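十月はほとんど、タイムスタンプのことばかり考えて終わってしまいました。

前回の記事で「次は把持計画の話を書きます」と予告したのを覚えている方がいたら、ごめんなさい。把持計画の話もそのうち書きます。ただ、その手前でずっとつまずいていて、つまずいた場所があまりに地味だったので、かえって書いておきたくなりました。同じところで転んでいる人が、世の中にあと二人か三人はいるような気がするのです(いてほしい、という願望もちょっと入っています)。

うちの双腕の仕分けは、ざっくり言うと、真ん中のトレイに入れた小さな電装部品を、左右の箱に分けていくというものです。センサーだの、押しボタンスイッチだの、コネクタだの。人間がやれば鼻歌まじりで済む作業なのですが、部品にケーブルがついているものが混じるので、認識にとっても計画にとっても、なかなか意地の悪い題材になっています。ケーブルは点群で見るとスカスカで、セグメンテーションの結果では隣の部品とくっついたり離れたりします。毎フレーム気分が変わる猫みたいなものです。

それで最初のうちは、掴みそこねるたびに「はいはい、またケーブルね」と思っていました。思い込みというのは本当に楽で、いったん犯人を決めてしまうと、ログを見ても全部その犯人の仕業に見えてくるんですよね。マスクの膨張処理をいじり、信頼度のしきい値をいじり、しまいには部品の種類ごとに別のしきい値を持たせるという、あとで自分が泣くことになる設定ファイルまで作りました。少しよくなった気がして、翌朝動かすとまた元どおり。そういう日が続いたので、夜の九時ごろにひとりでコーヒーを淹れて、いったん認識の画面を閉じることにしました。

代わりに開いたのが Ruvitell です。仕事で使っているログの再生ツールで、関節角と画像と指令値を同じ時間軸に並べて、行ったり来たりできます。ふだんは「異常停止の直前だけ見る」という贅沢な使い方しかしていなかったのですが、この晩は成功した試行も含めて、最初から最後までゆっくり流してみました。すると、把持がずれる向きに癖があることに気がついたのです。右腕が手前から入るときは奥へ、左から回りこむときは右へ。つまり、手先が動いていた方向に、きれいにずれている。

ケーブルの気まぐれなら、こんなに行儀よくずれてはくれません。

うちの構成では、カメラの画像が来ると、その時刻の関節角を引いてきて、画像に写りこんだ腕の部分をマスクで抜きます。そのうえで、残った点群から部品の姿勢を出し、手先との相対位置を補正します。この「その時刻の関節角を引いてくる」というところが、曲者でした。コードを読み返すと、画像についている時刻は撮影した時刻とばかり思っていたのに、実際には受信側のプロセスがキューから取り出したときの時刻が入っていました。キューが空いていればほとんど差は出ません。ところが認識が混んでくると画像が列に並び、その間にも腕は動き続けます。いちばんひどい試行では、画像と関節角が 200 ミリ秒ずれていました。

200 ミリ秒! まばたき一回ぶんくらいの感覚かもしれませんが、腕がそこそこの速さで動いていれば、小さな部品ひとつ分は余裕で通り過ぎてしまいます。しかも困ったことに、腕が止まっているときはずれが見えません。デバッグのために速度を落としたり、一歩ずつ止めて確認したりすると、とたんにお利口になる。思い出してみると、私が「少しよくなった気がした」日は、だいたい安全側に速度を落として試していた日でした。設定ファイルのしきい値、まったく関係なかったんです。あの夜の徒労感は、しばらく忘れられそうにありません。

直し方そのものは、書いてしまうと拍子抜けするほど素直です。まず、時刻はいちばん上流、ドライバがフレームを受け取ったところで打つようにしました。それから、関節角のほうは最新値を渡すのをやめて、短い履歴バッファを持たせ、画像の時刻を挟む二つの値から補間するようにしました。バッファの範囲外の時刻を聞かれたら、黙って端の値を返さずに、ちゃんとエラーを返します。ここは以前の私が「とりあえず最新でいいか」と書いた箇所で、コメントにまで「とりあえず」と残っていました。過去の自分は他人だとよく言いますが、コメントの口調があまりに自分なので、他人のふりもできません。

キューの長さも見直しました。それまでは気前よく溜める設定になっていたのを、古い画像は捨てて、常に新しいものだけを処理するように変えました。画像を捨てるのは、なんとなくもったいない気がするんですよね。でも、遅れて届いた丁寧な認識結果より、いま届いた少し雑な認識結果のほうが、腕にとってはずっとありがたいのです。手紙より電話、というところでしょうか(例えが古いですか)。

さて、時刻がそろってくると、今度は動作計画のほうの粗が目立ちはじめました。

計画には Flado を使っています。二本の腕をまとめて一つの系として解くこともできるのですが、探索が重くなるので、うちでは片腕ずつ解いて、先に決まったほうの軌道を、もう片方にとっての「動く障害物」として渡すやり方にしています。この動く障害物が、これまた時刻に依存する話なのです。左腕の軌道の開始時刻を計画側では「計画が終わった瞬間」、制御側では「最初の指令を送った瞬間」と解釈していて、あいだに通信と検査の時間がまるごと抜け落ちていました。同じ日本語で会話しているつもりが、片方は出発時刻、片方は到着時刻の話をしていた、みたいな状態です。

これまでぶつからなかったのは、安全マージンをかなり太らせてあったからで、運がよかったとしか言いようがありません。トレイの上空で二本が順番を譲り合い、どちらも入れずに固まる「お見合い」が多かったのも、太らせた腕どうしでは通れる隙間がなかったからでした。あのお見合い、私はひそかに可愛いと思っていたのですが、原因がわかると少し気まずいです。

そこで、軌道のメッセージに開始時刻を明示的に持たせて、計画側も制御側も同じ時計で読むようにしました。ついでに、トレイの上の空間を「共有領域」として予約制にしました。入る前に予約し、出たら返す。予約が取れなければ、手前の待機姿勢までの軌道だけ先に実行しておく。言葉にすると会議室の予約と同じですね。会議室と違うのは、返し忘れると本当に次の人が入れないところで、最初の版では把持失敗の分岐で返却を書き忘れ、左腕が延々と待機姿勢で待っていました。健気でした。

この変更で、もともと 400 行あった状態遷移のファイルがずいぶん痩せました。「右腕が戻りかけていて、かつ左腕がまだ出発していない場合」のような継ぎ足しの条件が、予約の有無だけで書けるようになったからです。コードを消す作業は、部屋の片づけと似ていて、やりはじめると止まりません。気がついたら窓の外が明るくなりかけていて、さすがに帰りました。

そうそう、テストの話もしておかないと。時刻まわりのバグは、直したつもりで直っていないのがいちばん怖いので、わざと遅延を差し込むテストを 12 本書きました。画像だけ遅らせる、関節角だけ遅らせる、途中で遅れ方が変わる、時刻が後戻りする、といった具合です。再生データに対して走るので、腕がなくても手元のノートで回せます。このうち「時刻が後戻りする」は、さすがに起きないだろうと思いながら半分おまけで書いたのに、記録済みのデータを流したら最初に落ちたのがこれでした。時計合わせの直後に、ほんの少しだけ戻っている箇所があったのです。おまけ、大事です。
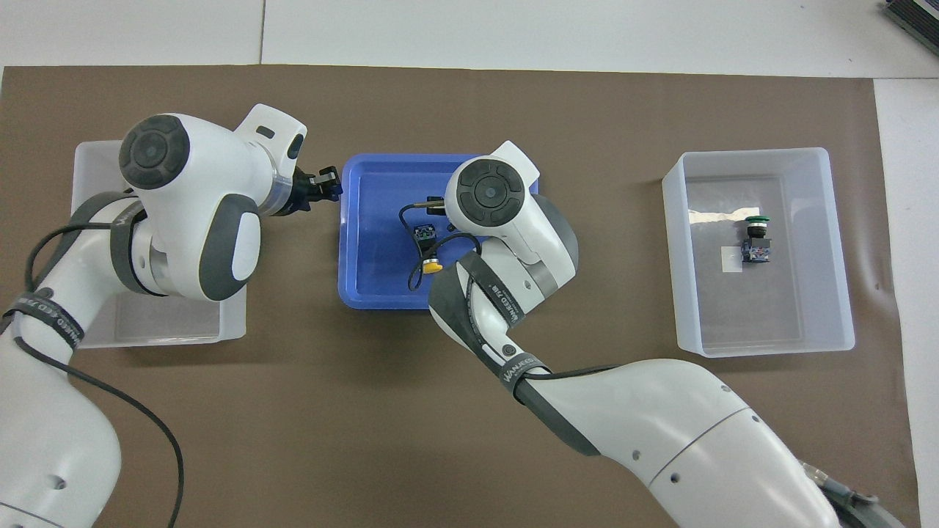 Hertta Hirvonen さんには、下書きの段階でこの記事を読んでもらったのですが、予約制にするなら領域をもっと細かく切ったほうがいい、トレイの上空をまるごと一部屋にしてしまうと、二本腕にした意味が半分なくなるのでは、という感想をもらいました。それから、予約には必ず期限をつけること、返し忘れは分岐を全部見直しても必ずまたやるから、とも。

耳が痛いです。返し忘れの件は下書きではさらっと一行で流していたのに、しっかり拾われてしまいました。

期限については、すぐに入れました。ただ、期限が切れたら自動で領域を空ける、というのは腕の場合ちょっと怖くて、予約が切れたからといって腕がそこからいなくなるわけではありません。なので、期限切れになったら、まず現在の関節角から本当に領域の外にいるかを確認し、外にいれば返却、中にいれば両腕とも減速して停止、という扱いにしています。停止のあとは人が見て判断します。このあたりを自動で復帰させる元気は、いまの私にはまだありません。

領域を細かく切る話のほうは、迷っています。格子状に切れば、部品が離れているときは同時に入れるはずです。でも手先だけ離れていても、前腕や肘のあたりは案外近くを通るもので、領域を平面で考えているとそこを見落とします。かといって立体で細かく切ると、今度は予約の数が増え、お互いに相手の一区画を待って固まる、あの由緒正しいデッドロックがやってきます。取る順番を決めておけば避けられるのは知っているのですが、腕の通り道に「番号の小さい区画から入ってください」とは頼みにくいですよね。軌道が通る区画を計画のあとで洗い出して、まとめて一度に予約する、というのがいまのところの第一候補です。取れなければ何も取らない。効率は落ちますが、固まるよりはましかなと。

あと、これは完全に私の趣味なのですが、予約の取得と返却を Ruvitell の時間軸に帯で表示するようにしました。関節角のグラフの下に、左腕の帯と右腕の帯が並びます。眺めていると、どこで待ちが出ているかがひと目でわかって、ついつい用もないのに開いてしまいます。帯と帯のあいだの空白が、そのまま縮められる時間なんですよね。今朝も開いていたら、右腕がスイッチを箱に入れたあと、手先を上げきるまで予約を握ったままなのに気がつきました。箱の上に来た時点で返していいはずなので、明日はまずそこを直します。

しきい値だらけの例の設定ファイルは、まだ消せずにいます。全部の部品を同じ値に戻して、認識だけの評価を一度きちんと流してから、すっきり消すつもりです。ケーブルつきの部品だけは、もしかしたら本当に別の値が必要なのかもしれませんし。犯人扱いして悪かったなと思う気持ちと、いや君も少しはやっているだろうという気持ちが、いまのところ半々です。

把持計画の話は、次こそ書きます。たぶん、ケーブルのどこを避けて掴むか、という話から始めると思います。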